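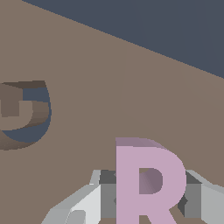 I've come around to letters as the best test for a cheap two-finger gripper, and I'd argue for them over cubes any day. A cube forgives everything! An R has a straight stem on one side and a curve and a slanted leg on the other, so the two fingers never meet the same shape — and you learn a lot from where the pads end up. Attila Győri and I ran 460 simulated grasps at Utix, 30 per finger design at first, then more for the 2 we liked. I'd happily give up another 10 cube benchmarks for one good alphabet.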